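Rangel cell: the new table scene and how it is kept up

Rangel is the two-arm tabletop cell we run in simulation next to the real bench at Viminville. Since the last newsletter it has had a new scene file, a new light, a new set of collision shapes and one repair that took far too long. Several groups at Benthorpe load the cell without ever opening its setup files, so this item covers what changed, what to check before a run and what to leave alone.

Table and arm bases

The old table was a thick slab with its top surface at z = 0 and the arm bases sunk a little way into it. Nothing moved, so it caused no trouble until someone turned on contact logging and found both bases reporting contact with the table on every step. The bases now sit on their own mounting plates and the plates are excluded from contact with the table. If you have a script that subtracts the old base contacts, take that line out. It will now subtract real contacts.

The table material is plain bright white with low gloss. Lucimara Arruda tried a measured finish taken from the Viminville bench and went back to white. The measured one picked up small specular patches that slid over the surface as the arms moved, and the segmentation step kept marking them as objects. The measured finish is still in the materials folder under its old name for anyone who wants it.

Base positions are read from the calibration file and are no longer typed into the scene. Edit the calibration file, reload, and both arms move. If only one arm moves, you have a local copy of the scene that overrides the other one. This has happened to three people so far, each time from the same shared folder, and that folder has now been cleared.

Lighting

There used to be four area lights, which gave a nearly shadowless table. The real bench is nothing like that, and a policy trained on the flat light did badly as soon as an arm passed between the lamp and the object. The cell now has one main light and a weak fill. The arms throw large shadows on the table, and in some poses the outline of a gripper lands on the table with its prongs clearly readable, well away from the gripper itself.

That is intended. Please do not raise the fill to get rid of it. If your detector fires on the shadow, log the case and send it to Genivaldo Paiva, who is collecting them. Shadow softness is set by the size of the main light, and the value in the file was matched by eye against the bench on a Thursday afternoon with the blinds down. It should be treated as adequate and no better.

Objects

The object set for the cell has been redone. It mixes open shapes, thin shapes and things that roll, and each has a visual mesh and a separate collision mesh. Notes on the ones that needed work:

The shelf unit. The shell is light aqua with a semi-translucent finish, two compartments side by side. The collision mesh used to be a single convex hull, so the openings were solid as far as the physics was concerned and the gripper stopped at the front. It is now built from separate boxes for the outer walls, the divider and the inner ledges. It is slower to load and correct. The translucency lets some tint through onto the table, and the renderer charges for that in frame time. There is an opaque version for bulk runs.

The trophy. Handles are modeled as short capsule chains. Before that they were filled in, and a grasp on a handle closed on air that behaved like metal. The base disc had its mass set to zero by an export fault, so the trophy fell over at every reset. Fixed.

The marker pen. Twin-tip, capped at both ends, with a slightly wider cap on one end. It is a capsule for collision, with rolling friction switched on. Without rolling friction it never comes to rest, and the reset check never passes. If you see a reset hang with no error, look at the pen first.

The bottle. Green, with a wraparound label. The label is a texture at modest resolution and there is no point in trying to read it at an angle. Text tasks should use a different object.

The bowl. Brass-colored, with a small loop handle. The inside is a shell of 20 convex pieces. The earlier version had 200 and gave no better contact, only a longer wait.

The green soft-looking item is a rigid body with a faceted mesh. It does not fold or give. Several people have asked for the deformation settings and there are none.

Checks before a run

Do these in order, on a fresh load.

Load the scene with both arms parked and step it 300 times with no commands. Every object should be at rest by the end. Any that is still moving goes on the list in the cell log, with its name and final speed.

Open the contact report. With the arms parked there should be contacts between objects and the table, and none that involve an arm. A contact between an arm and the table in the parked pose means the calibration file is out of date.

Close and open each gripper once in free space. Both fingers should arrive together. If one lags, check that the mimic joint is present – it is dropped by some versions of the exporter without a warning.

Move each arm through the short sweep in the checks folder and watch the overhead view. You are looking for links that vanish or flicker at the image border. This was the sign of the repair described next.

Save one still at the end and compare it with the reference still. The comparison is done by a person. We did write a pixel comparison and it failed on every driver update.

The repair

In May the left arm began to jump when it came in low over its own side of the table. The jump was small, one step long, and showed up in the joint log as a velocity spike with no matching command. It did not occur on the right arm. The first guess was the controller gains, and two days went into those with no result. The second guess was a bad inertia value on the wrist, which was in fact slightly wrong and has been corrected, but the spike stayed.

The cause was the cable guide on the forearm. Its collision mesh had been exported at a scale a hundred times too small and then scaled back up in the scene, and the rounding had left a sliver of geometry poking out past the visible part. When the forearm was low, the sliver touched the table, the solver pushed it out, and the arm jumped. You cannot see the sliver with visual meshes on. With collision meshes on, it is plain from any side view.

The guide has been re-exported at the right scale. The test for it is run 955 in the regression set, a slow low pass of the left arm over the table from back to front. It should be kept in every regression list from now on. Anyone holding a copy of the arm model from before the fix should replace the whole folder. Replacing the one mesh file leaves the old scale factor in the scene, and the guide then comes out huge.

Camera

The cell camera looks down at the table at an angle, and objects near the border can be partly out of view. This matches the camera on the bench, so layouts are allowed to put things there. The spawn routine keeps one object clear in the open middle of the table as the target for the approach test and lets the rest fall where they like, within the table edges. Objects may spawn on their sides. Tasks that need everything in view should set the margin flag, which is off by default.

If you move the camera for your own work, save it under a new name. The reference still depends on the default view.

Known faults

The fill light is not saved when the scene is exported to the Clalari format. Add it back by hand after export.

Resetting while a gripper is closed on an object leaves the object attached for one step. Open first, then reset.

The left arm's parked pose brings part of it close to the border of the view, and small changes in calibration can take it in or out. It has no effect on physics but it does change the still.

Approach test, layout as loaded

The target is the marker. The shelf and the trophy stand along the back, the bottle and the bowl are at the border of the view, and the left arm comes in from its own side near the green item. The gripper shadow falls just below the marker, which makes this layout a hard one for detectors and a good one for checking the light.

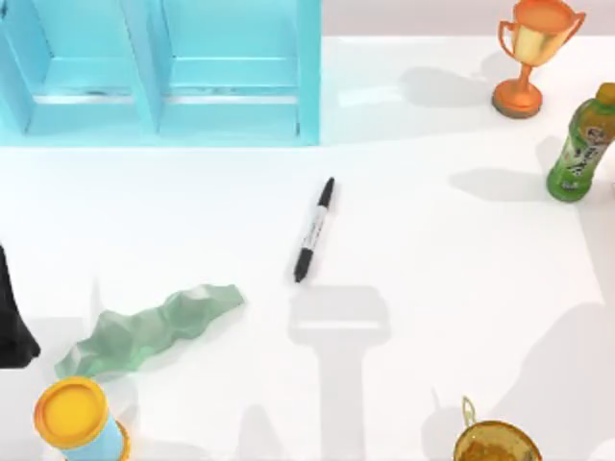 Requests and changes

Send requests for new objects to Lucimara with the mesh, the measured mass and a note of what the object is for. Meshes without a mass will be returned. Changes to the light, the table or the calibration file go through Genivaldo, and he will want a before and after still from the default camera. The next pass on the cell will deal with the export fault and the attached object on reset, in that order.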